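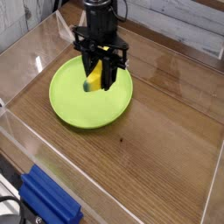

Print this page | E-mail this page

Clako Shared Workshop
Teleoperation Working Group
Minutes of the meeting held July 6, 2022

Present: Fahad Gondal (chair), Doaa Belhaj (minutes), P. Vitetti, L. Sutero, two students from the evening stream who asked to be recorded as "the students".
Apologies: R. Benkirane, who sent a four-page e-mail in place of attending. It was taken as read, in the sense that one of us had read it.

1. Minutes of the previous meeting
Accepted, after Sutero asked that "argued" be changed to "discussed" in item 4. Vitetti argued against this. Changed.

2. Dishwashing task: state of the demonstrations
Fahad reported 1,126 accepted demonstrations of the sponge-and-plate task, out of a target of 3,594. The target came from the grant application and no one present would own up to the last two digits.

Most of the accepted runs are by remote control. The operator closes the two fingers on the sponge, brings it over the green plate, lowers it, wipes and lifts away. Fahad noted that the fingers hold the sponge well enough at a tilt and that operators should stop spending half a minute trying to get it perfectly upright before going down. A person at a sink does not do this. The students said that one of them does.

There was a long discussion of which face of the sponge ought to meet the plate. The yellow foam is soft and forgiving of a heavy hand on the controller. The green scouring side is what anybody would use on a baked-on lasagne. Doaa pointed out that the task sheet says only "wipe the plate", so we have been collecting both, plus a good many runs where a corner does all the work. Agreed that both are fine but must be labelled.

Action: Doaa to add a "sponge side" field to the log, with "corner" as a permitted answer.

3. Guiding by hand versus remote control
Vitetti again put the case for guiding the arm by hand. You feel the plate through the arm, he said, and new people pick it up in an afternoon. Sutero replied that you also get a forearm in every second recording, and that reaching over the acrylic walls makes everyone stand like a heron.

Fahad's view was that hand-guided runs are smoother on the approach and worse on the wipe, when people lean. Remote runs are the reverse: a nervous little hover over the plate, then a decent stroke. He would like 500 of each with the same plate and the same sponge before he hears any more opinions. The meeting thought this reasonable and then offered several more opinions.

Action: Sutero to draw up the schedule. Vitetti to stop starting early.

4. Operator guidelines
The following were adopted for the remote sessions:
- Pause above the plate before descending, but briefly. It is a plate.
- If the sponge slips in the fingers, finish the run and mark it. Do not abandon it and pretend it never began.
- Do not coach the operator out loud. This means you, and you know who you are.
- Failed runs are kept. They go in their own folder, which is currently the fuller one.

5. Replay check
Doaa replayed 26 demonstrations chosen by the students. Nearly all reached the plate. Three wiped the air above it with great conviction. She suspects a height offset introduced when the controller was recalibrated, and would like whoever recalibrated it to write down what they did. Silence was noted.

Action: Doaa and the students to check heights before the next session.

6. Other business
Benkirane's e-mail proposes moving on to cups. Deferred to November.
The kettle was raised. Out of scope.

Meeting closed when the room was wanted by the quilters.

Comments (3)

hexkey: Having run a few of these, the hover is the controller lag. You wait for the arm to catch up, then wait again in case it hasn't.

R. Benkirane: It was three pages and an attachment.

marlo_t: Would you share the log template with the sponge field? We're doing bench wiping and have the same labelling mess.

Contact the working group | © 2022 Clako Shared Workshop | Back to top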